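Zoltavon Letters > Opinion > Work and Rooms
Search this site Enter keyword Go

Leave the Antlers Where They Are

By Corina Ilie

I have been in favor of tidy desks for most of my working life, and I want to say so at the start, before anyone who has shared an office with me starts laughing at what follows. I like a wiped surface. I like to sit down in the morning with my coffee and find that the person before me has taken away their cup and their crumbs and whatever was going on with the paper clips. When our office at Kostar went over to shared desks, I was one of the people who said it was high time, and I said it in a meeting, with my hand up.

So you can imagine that when the memo came round in August asking us to clear the shared desks of "all personal and decorative items," I expected to be pleased. I read it standing up, nodding along. Then I got to the second paragraph, where it mentioned the little picture with the antlers, and I sat down again and felt quite cross, and I have been a bit cross ever since.

The picture is a small thing in a black frame, antlers on a white background, and it lives on the big pale desk in the room with the glass wall and the white blinds. Sena Korletey bought it at a street market in Urach, on a Sunday, when she was meant to be buying a lampshade. She stood it on the desk the next morning and went off to a call, and it has been there for 2 years. People move it to the left when they need room for papers and to the right when they need room for lunch. I have seen it facing the chairs and I have seen it facing the keyboard, and I once found it turned toward the glass, as though somebody thought the corridor deserved a look.
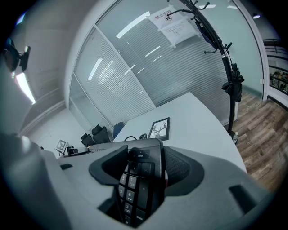 What should stay on a shared desk at the end of the day?
A keyboard, any cable that is too much bother to unplug, and one small thing that everybody is used to seeing there. Cups, papers and food should go.

I know the argument on the other side, and I know it well, having made it myself for years. Nkrumah Amoah, who wrote the memo and who is a kind man with a hard job, put it to me over soup. A shared desk belongs to whoever sits down at it, he said, and if one person leaves a picture then the next person may leave a plant, and the one after that will bring in a shoe rack. He has worked in offices where this happened. He told me about a place where the shared table had turned, by degrees, into a shelf for other people's vacation souvenirs, and you had to type with your elbows tucked in like a chicken. I laughed, and I believed every word of it.

But I think he has mixed up two kinds of leaving. There is the kind where you leave a thing because you can't be bothered to take it away, and a great deal of office clutter is that kind, and I would throw it out tomorrow with a glad heart. The other kind is when you leave a thing for whoever comes next. Sena could have kept her picture at home on the hall table. She put it where she would see it one day in the week and the rest of us would see it on the others, and I find that generous, even if she would roll her eyes at the word.

It matters more in an office like ours than it would in a house. At home everything on the table tells you where you are. You know the scratch by the window and you know who made it. A shared desk tells you very little, and by the time you have had a few months of sitting wherever there is a space, the days start to run together. I couldn't tell you what I did at half the desks in our building. I can tell you what I did at the one with the antlers, though. I wrote the whole of the Abubakari report there, all 26 pages, and I looked up at that picture each time I lost the thread of a sentence, and (this is a little embarrassing) I think I may have said good night to it when I was done.

And if we are going to talk about what belongs on a desk, may I put in a word for the keyboard? It was on the same list. Someone had suggested that since we all carry laptops now, the loose keyboards could go into a cabinet and be signed out. I can't tell you how much I dislike this idea. A proper keyboard with a cable and a number pad is one of the friendliest things you can find waiting for you. Philomena Nyarko does the invoices, and on a bad day that means 400 lines of figures. She does them on the pad with her right hand without once looking down, while she holds a perfectly good conversation about her sister's kitchen. Take the pad away and she is back to pecking along the top row with one finger, and the conversation stops too, and that would be a loss to the whole room.
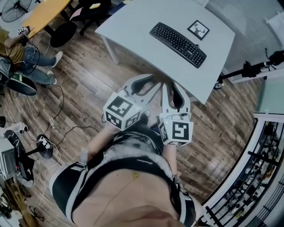 Nobody thinks of a keyboard as decoration, of course, so it got a fair hearing and has been allowed to stay. I'm glad, but I notice what the defense was. We had to show that it was useful. We had to say how many minutes it saved. Nobody could say how many minutes the antlers saved, and so the antlers were in trouble. I don't care for that way of deciding. Most of what makes me willing to get on a bus at ten past seven and go and sit in a room with other people would do very badly if you asked it how many minutes it saved.

Oldřich Matoušek, who sits across from me on most days, has offered a compromise. He would allow one object to a desk, no bigger than a paperback, with nobody's name on it. If people get tired of it they can say so, and it goes home with whoever brought it. I think this is sensible and I have told him so. I would add only that the object should be allowed to wander. If somebody wants to carry the picture to one of the other 4 desks for a week, to see how it likes it over there, I don't see the harm, provided it comes back.

I still want the cups gone, by the way. I want the crumbs gone, and the dried-up pens, and the charger that fits no telephone any of us has ever owned. I'll bring the cloth myself and start at the window end. I have told Nkrumah that he can have every bit of that from me, cheerfully, and that when I get to the antlers I am going to lift them up, wipe underneath, and put them down again.

Contact the editors | Copyright Zoltavon Letters | Back to top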